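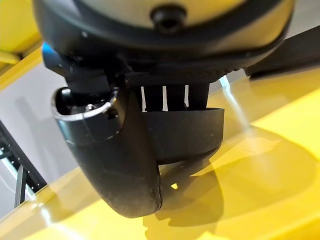
Flarska Storage and Tidying Notes

Welcome, and thank you for opening the README first! Flarska is a collection of written records about one carpeted room at Ondcombe and the things that get stored there, put away there, and now and then left on the floor there. It started as a single page of notes on where things belonged, grew into a spreadsheet, and is now a small set of tables that we're happy to share with anyone who is interested in how a room gets tidied and how people talk about it while they do it.

This is version 3, finished on 12/15/23. If you have an older copy, please read the section on changes before you mix the two, as the area names are different and you will get some odd results otherwise.

What you will find in the folder

items.csv
A row for each kind of thing we keep track of, with the name we settled on, the other names people used, the main color, and the area it belongs to.

areas.csv
The 15 areas of the room. An area can be as big as a stretch of carpet or as small as one ledge. Each has a short code and a plain sentence saying where it starts and stops.

moves.csv
The long one, with 1832 rows. Every row is one thing being moved from one area to another, in the words of the person who wrote it down. Spelling has been left alone wherever we could still understand it.

sessions.csv
A short table of the 32 tidying sessions behind the moves, with the order they happened in and a comment if anything unusual went on.

words.txt
A word list, mostly for our own comfort. It explains why a "lip" and a "ledge" are two different things in our tables, a subject we have spent more time on than we care to add up.

All of it is plain text. Commas separate the columns, and any comment with a comma in it is in double quotes. An empty cell means the person left it empty. We didn't go back and fill in gaps from memory, tempting as it was.

The yellow shelving

Most of the records have something to do with the yellow storage unit, so it gets more room in this README than anything else. It's a bright, cheerful yellow, and it makes a very handy landmark. When somebody wrote "back by the yellow," we always knew where to look, if not always how high.

For the tables we split it into parts. The beam is the broad yellow piece that runs overhead. The panel is the flat shelf surface below it. The ledge is the thick stepped lip along the front of the shelving, lower than the panel. People mix these up constantly, and I did too for a good long while, so moves.csv has a column called area_as_written and another called area_checked. If you only want one of them, use area_checked. If you're curious about how people describe shelves, the first one is much more fun.

The panel is made of separate boards, and you can see a thin seam where they meet. We had a long discussion about making each board an area of its own. In the end we kept the panel whole, mainly because hardly anyone mentioned the seam in their notes. There is an orange knob at one end of the ledge, and that did get mentioned a lot ("down at the knob end"), so it has its own code, KNOB, even though it's only a small thing.

The dark steel frame is listed as FRAME. It takes in the upright posts and the long diagonal beam with the row of holes. Nothing is supposed to be stored on the frame. There are a few rows in moves.csv that say otherwise, and we've left them in.

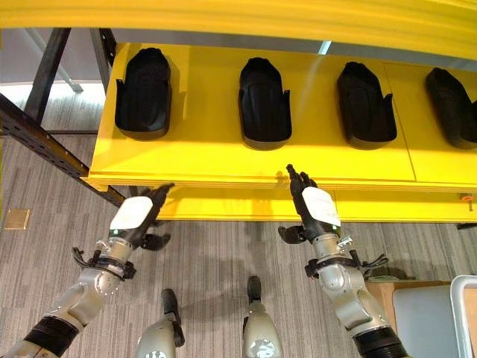 The foot-shaped cradles

In items.csv these are under "cradle, foot-shaped," and they hold the record for the most other names: boot tray, shoe mold, foot, slipper, black boot, and my own favorite, "the bathtub for a foot." They are black, molded, with raised side walls and a rim that flares a little at the top, and they sit in a row on the panel, evenly spaced, with the open tops facing up and back.

When a note says a cradle was "straightened," it means it was turned to line up with its neighbors. When it says "reset," it was lifted and put down again in its spot. Earlier versions treated the two as the same word. A reader wrote in to ask about it, and going back through the notes we could see that the writers really had meant different things, so we separated them.

We number the cradles from the left as you stand facing the shelf. Please keep to that if you add records of your own, even if you happen to come at the shelf from the side and it feels like the wrong way around. It makes joining up two sets of notes so much easier.

The white bin and the wood

The white plastic bin is simply "bin, white." It has smooth, glossy walls and rounded edges, and it is easy to spot against the gray floor. The area code BIN covers the inside. Anything standing beside the bin is on the carpet as far as the tables are concerned, even when it's touching.

Wood was harder. There's a pale post with the grain showing and one end cut at an angle, and there are smaller beige pieces that we call blocks. Our rule is that a "post" is clearly longer than it is wide and a "block" is anything stubbier. That rule works nicely until you come across a piece that could go either way, and then we went with whatever the person wrote at the time. You'll find the uncertain ones marked with a q in the kind_check column.

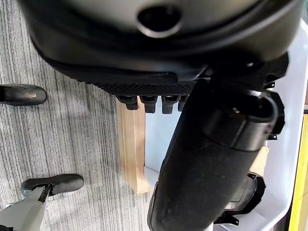 One habit of the note writers is worth knowing if you plan to work with the wood rows. Several of them say "the wood" and leave it at that, with no post or block to go on. We tried guessing from the rows before and after, and two of us guessed differently often enough that we gave up and added a plain "wood, unspecified" entry. If you sort by item name it falls at the very end, so scroll all the way down before you decide the totals look wrong.

The floor

The carpet is gray, with streaks of lighter and darker gray running through it, and small dark things are easy to lose on it. Please bear this in mind when you look at the "not found" entries. There is also a small square floor access plate, brass-colored, set into the carpet. We use it as a fixed point for a few of the floor areas, with names like PLATE-NEAR and PLATE-FAR. The full wording is in areas.csv. Nothing should be left on top of the plate, and any row that ends there was followed up in the next session.

How the notes were made

Each session began with the room as it was. Whoever was tidying carried on in whatever order they liked and wrote down each move, either as they went or in a batch at the end. Batch notes tend to be shorter and skip the small corrections. The column note_style tells you which kind you're reading. I would suggest not comparing the two kinds directly for things like length or level of detail.

The sheets were typed up in October and checked against the originals by a second person. Where the two disagreed, we kept the typed version and put the other reading in the comment.

What changed in this version

Area names are now codes in capital letters. The table file matching them to the old names is gone, but the old names are still there in the old_name column of areas.csv.

"Straightened" and "reset" are separate, as explained in the section on the cradles.

The Zornano rows have been taken out. They came from a different room with different shelving and were only ever included to test the spreadsheet.

Good uses, and a few cautions

We think the notes are well suited to studying everyday storage words, to practicing with small messy tables, or to planning a tidying routine for a similar room. They're a poor guide to how long tidying takes, as times weren't written down with any care. They also come from one room and one group of people with shared habits, so "ledge" may mean something else entirely where you are.

Sharing and thanks

Please use the files freely, change what you need to, and pass them along with this README attached. If you mention them somewhere, "Flarska Storage and Tidying Notes, version 3" is plenty. The column layout was adapted from the Qureshi storage sheets, and we're grateful for the head start.

Corrections are very welcome. Tell us the file, the row, and what you think it should say. If it's about the difference between a lip and a ledge, do look at words.txt before you write.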